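Recording the Hat Task with Hand-Held Grippers
Bunodgate Robotics Club – How-To Pages
Updated 17th December

The hat task is the first one new members record on their own. You use both hand-held grippers to pick up a soft hat and put it on the wire stand. Read the whole page before you book the table. A full session is 28 takes and fits in 90 minutes if the grippers are ready when you start.

What you need
Both grippers from the Dunduline set, with their cables
The wire hat stand
A yellow hat
The session sheet and a pencil

Step 1. Check the grippers

Do this before you plug anything in. Open each gripper all the way and look at the two fingertip pads. They should sit level with each other. If one is higher, tell whoever is running the session and use the spare from the Ferri box. Wiggle each pad lightly. If it moves on its own, the screws need tightening.

Look at the edges of the pads too. The black lining frays with use, and fabric is hard on it.

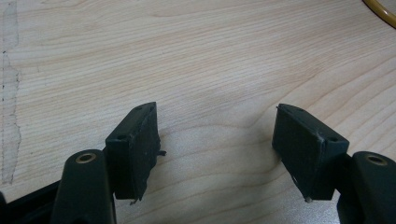

A few loose threads are fine to record with. A pad that slides on the fabric when you squeeze is not. Squeeze each gripper 12 times, slowly, and make sure it opens fully every time. Write "pads OK" or "pads worn" on the sheet along with the side, left or right.

Step 2. Set the table

Clear off tools, tape and cups. Put the stand near the middle and the hat to one side of it. Move the hat a little between takes and turn it a different way each time. If every take starts from the same spot, the model we train on it will only know that spot.

Run the cables off the sides of the table and step over them, not on them. Leave enough slack to reach the far edge – a cable that pulls tight will drag your hand off line.

Step 3. Record a take

Start with both grippers open and still. Wait for the beep, then bring one gripper to the crown of the hat. Keep the other low and out of the way until you need it. 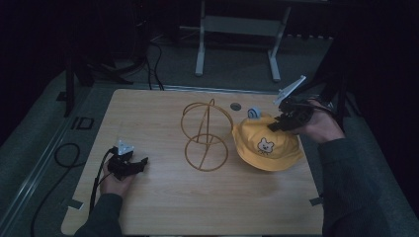 Right gripper at the crown of the hat, left gripper near the front of the table.

Move at half the speed you would use with your bare hands. Close the fingers only when they are on both sides of the fabric. Pushing down on the hat first flattens it and makes it harder to grab.

Step 4. Get a good grip

Go for the middle of the crown and bring the pads in from both sides so the cloth bunches up between them. Avoid the brim. It is stiffer and tends to pop out when you lift.
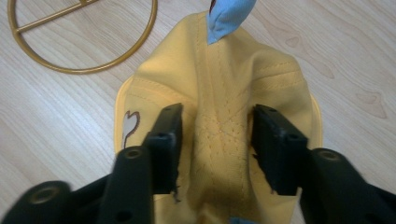
Hold the squeeze for a full second before lifting. Lift straight up, move over the stand, lower the hat and open the fingers slowly. Use the second gripper to steady the stand if it tips. Then bring both grippers back to the start and stop the recording.

If you drop the hat, keep going and pick it up again. Mark the take with an R for retry. We keep those. Only throw out a take if a cable came loose or someone bumped the table.

Step 5. Save and pack up

Take a break after take 15. Your grip gets sloppy when your hands are tired, and it shows in the data. At the end, copy the files to the Pramness folder and check that the number of files matches your sheet. Coil the cables loosely and put the grippers away open.

The towel-folding page will be up in March.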